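Grastley bench rules, thread. We wrote these up for anyone running a gripper on cables, strips and other floppy things. Version 2, six rules, one per post.

1/ Grip thin stuff across the full seam of the fingers. If only the tips have hold of it, open up and start again. 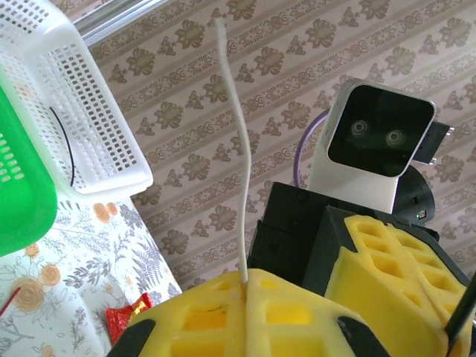
Andon Pullum · @andonpullum · April 29, 2026

2/ Keep the robot's own cables behind the housing — never between the fingers and the work. Check before each run.

3/ One item per grasp. If two come up together, log it as a miss, even when both end up in the right place.

4/ Baskets stay where the sheet says. If one gets knocked, stop and put it back by hand before carrying on.

5/ Wire is harder than strip. Lift slowly and look for loops before you move sideways. A loop caught in the mesh will drag the whole basket.

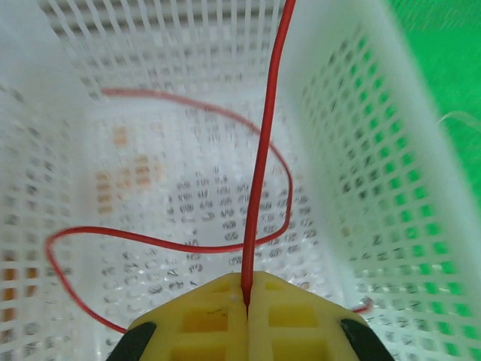 Red wire in the grip, white mesh basket.

6/ Write down every attempt, good or bad. We do sets of 100 and the sheet for Lâm is at 536 now. Leave the bad ones in.

Next version is due in June. If your site does rule 3 differently, reply with your wording.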